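Home | Our projects | Reports | Contact

Banasano reading room: how the grant is going
1/1/21, by the project coordinator

Hello again, and happy new year to everyone at Guradero! I promised you a proper update before the office filled up with post, so I'm typing it on a bank holiday with a mug of tea (my own choice, no complaints).

The big thing first: we've now lent out 575 books since the grant came through, mostly to families on the Vusau side of town. The large print shelf has been the surprise. I bought it thinking it would tick over quietly and we've had to top it up already – mostly crime, and a lot of sea stories, which I can't explain at all.
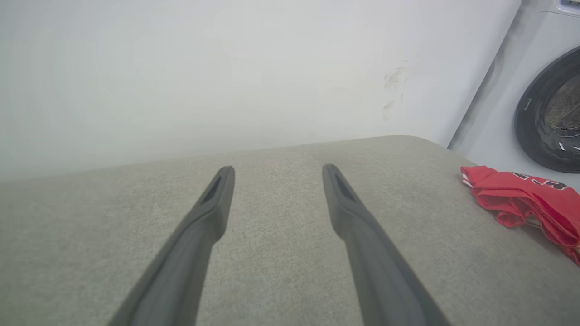

Has the money for the home delivery round run out? There's enough left to keep it going until June at the present pace, and the fuel has cost less than I put in the budget.

That round now has 59 households on it. Orders come in by phone and go out in bags on a Tuesday, and returns get three days on a shelf by themselves before anyone sorts them. It's slow, but people have been very patient with us, and a few have started tucking little reviews inside the covers (some of them quite rude!).

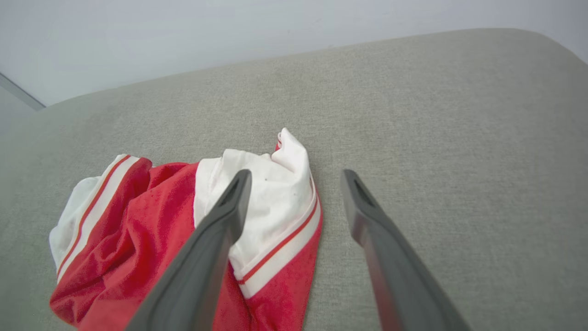
The Aliyu branch is the bit I'm less happy with. We'd hoped to open in the autumn and the damp in the back wall put a stop to that. I've had one quote for the work, at £365, and I'm waiting on a second before I spend anything. If you'd rather I just got on with it, do ring me.

Still to do: the catalogue, the new date stamps, and the story recordings for the under-fives. I'll send the receipts separately.

2 comments | 3 shares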